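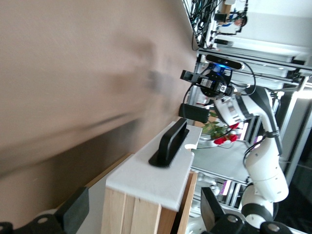

# Brarnow puts a small chest of drawers on sale, and promises rather less than usual

**Cultthorpe, 1 January 2026** – Brarnow today begins selling the Bendudia, a small wooden chest with two white drawers, made to stand on a desk or table. The company is making no claim that it will change anyone's life, or even tidy their desk.

The storage trade has spent years telling people that clutter is a problem of not owning enough boxes. Brarnow has its doubts. Most people who buy a set of small drawers fill them with the things that were lying about before, and then forget which drawer the tape went in. The Bendudia will not cure that. It may keep the dust off.

"I was against making it," said Josefina Pereyra, head of product at Brarnow. "We already sell boxes, and people already own too many. What changed my mind was using one at work from August onwards. I kept stamps in the top and chargers in the bottom, and by the end of the month I still knew where both were. I wouldn't put it more strongly than that."

The top is a light, oak-coloured panel with a wavy grain running from side to side. The two drawers sit one above the other, with thin strips of wood round them. On the chest shown, the upper drawer has a black pull handle across the middle and the lower one is plain.

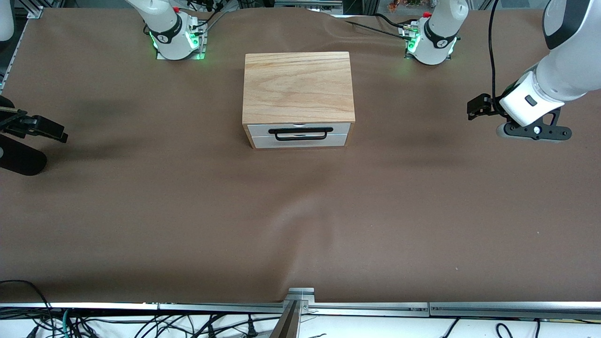

Brarnow asked 13 households to try the chest before it went on sale. Eight were still using it for its first purpose when the trial ended. The rest had let it turn into a home for old receipts, and one wanted to know why it needed drawers at all when a bowl would do. The company thinks that is a fair question and has no good answer – a bowl is cheaper.

Nor will there be a "system". Similar ranges tend to arrive with dividers, labels, a matching tray and a booklet on how to fold things. Brarnow looked at all of these under its Aravena line and sold very few. The Bendudia comes on its own, and buyers who want dividers can cut up a cereal box.

The first batch is limited to 1,000 chests. There is no plan to call it a special edition; that is simply how many the company is willing to store if they don't sell. A second batch will depend on orders and on how many of the first come back.

The Bendudia is available from the Brarnow shop in Cultthorpe and by post. Unused chests may be returned, as may used ones if they have been emptied first.

**Press contact:** Josefina Pereyra, Brarnow, Cultthorpe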